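News > Parks and Green Spaces > Treltavon

Maihi Walk to reopen with new path and pond platform

Good news for anyone who loves the old quarry woods in Treltavon – the Maihi Walk will be open again in December, and it is going to be better than ever! Crews have finished resurfacing 3,572 feet of path between the Broner Street gate and the pond, so strollers and wheelchairs can now make it the whole way without hitting the mud patch that everyone used to dread.

The work was paid for through the town's open space fund, with a matching grant that also covered six new benches and a wide platform at the water's edge. There are 472 young trees along the north slope too, mostly oak and hornbeam, and they already look right at home. The upper loop stays closed until spring so the grass seed can take.

Three welcome boards are going up at the entrances, with maps, bird guides and a bit of quarry history. Parking is free at the Kidari lot until 6 p.m.

We use cookies to remember your settings and count visits. Accept | Manage choices

Filed under: Parks & Trails, Around Town

Color was the big question for the new signposts, and neighbors sent in plenty of ideas. The posts will be dark green, with yellow bands at each turn so walkers can spot them in low light. Yellow really does jump out against gray, and there is a lot of gray stone up at the quarry. The first posts go in by the pond.
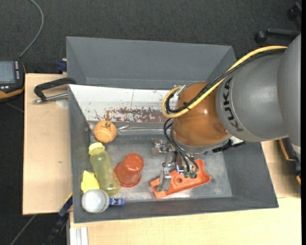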